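Home builds > Grippers and hand tools > Soft pads, mouse keeps twisting

solderpond
Right so the hand-held one is going together finally. Two fingers, ribbed pads, camera looking down between them. Pads are the pink Joltov ones, 30 shore. Grips boxes fine, grips a tape reel fine. Mouse though. Pick it up by the sides and it yaws round a few degrees every time, and always to the left. Screws done up, checked twice.

Latest go at it, on the desk cubby:
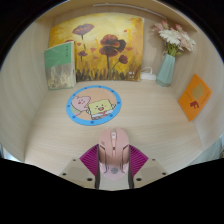
Page 5 of 39

solderpond
Sorry, split over the page. So that's it closed on the mouse, buttons facing the back. Ribs running against the shell. Thoughts??

kettle_and_cog
It's the taper. A mouse isn't parallel sided, you're squeezing a wedge. Let the pads tilt a bit. Put a pivot behind each mounting plate, an M3 with a nyloc will do, not too tight.

Rustbucket91
Disagree. Seen this on my Zavness build and it was one finger getting there first. Thing gets shoved before the other side touches. Pivots will just hide it. Check your linkage for slop before you go drilling anything.

solderpond
Linkage is new, printed Thursday. Could still be naff I suppose. No slop I can feel by hand.

Rustbucket91
By hand isn't a test. Dial gauge or a feeler between pad and a square block. Do left, do right, write it down.

marrowfat
Can I ask why the pads flare out like that? Mine go in straight. Also love the flower painting, and is that SpongeBob on the mat

solderpond
They flare so wider stuff goes in without snagging. Yes its SpongeBob. And Patrick.

kettle_and_cog
Flare's fine. But ribs that stiff on a smooth shell only touch at the tips, you've hardly any contact. If you won't do pivots then at least try the softer Joltov set. Or a strip of Moulin tape over the ribs, cheap and peels off again.

Rustbucket91
Tape picks up fluff in a day. Don't.

kettle_and_cog
Mine's lasted since June.

Rustbucket91
In a clean room maybe, not in my shed

solderpond
OK did the feeler thing on my lunch. Left finger touches first, gap on the right is almost a millimetre. So point to Rustbucket. Going to shim the right one and reprint teh crank arm a touch longer. Will try the tape after, seperately, so I know which did what.

marrowfat
Post the crank file when it's done? Mine's off the old Tromosell drawing and the hole's in the wrong place

solderpond
Will do, Saturday probably. Printer's busy till then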